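Ancombe Estuary Trust: hedgehog admissions rise in April

The wildlife hospital at Ancombe admitted 183 hedgehogs in the 15 weeks to the end of April, the highest total for that period since records began. Underweight juveniles made up the largest group, followed by adults with lungworm and strimmer injuries.

Animals are weighed on arrival, kept in separate pens and treated for parasites before release. Those below the release weight stay at the Trindumton annexe, where 3 further pens have been fitted with heat pads.

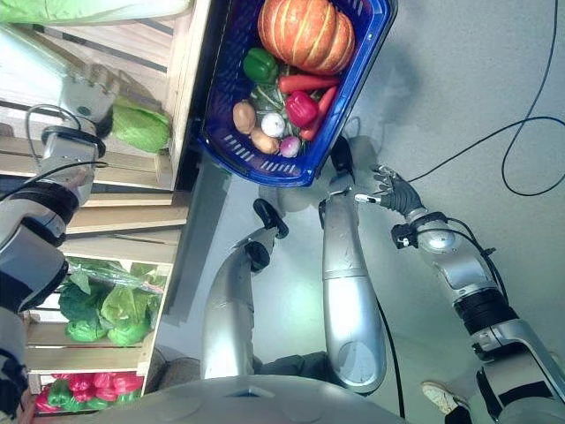
Mixed vegetables in a blue plastic basket.

Faecal samples are tested on site. Results are normally available within 4 hours, and treatment is adjusted to the parasite load. Release sites are chosen within the parish of origin where possible, away from main roads and known badger setts.

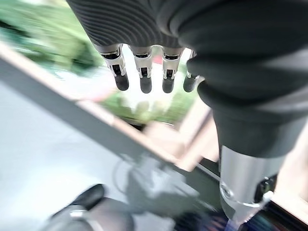

Fatos Petkov said that the figures covered only animals brought in by the public, and that losses on the Flokcombe road were likely to be under-recorded. Petkov asked residents to report dead hedgehogs as well as injured ones, giving the nearest junction.

Reports can be made by telephone or at the hospital reception. Injured animals should be placed in a deep box with a towel and kept indoors until collected. Milk should not be given.

Press contact: Zübeyde Ekinci, Ancombe Estuary Trust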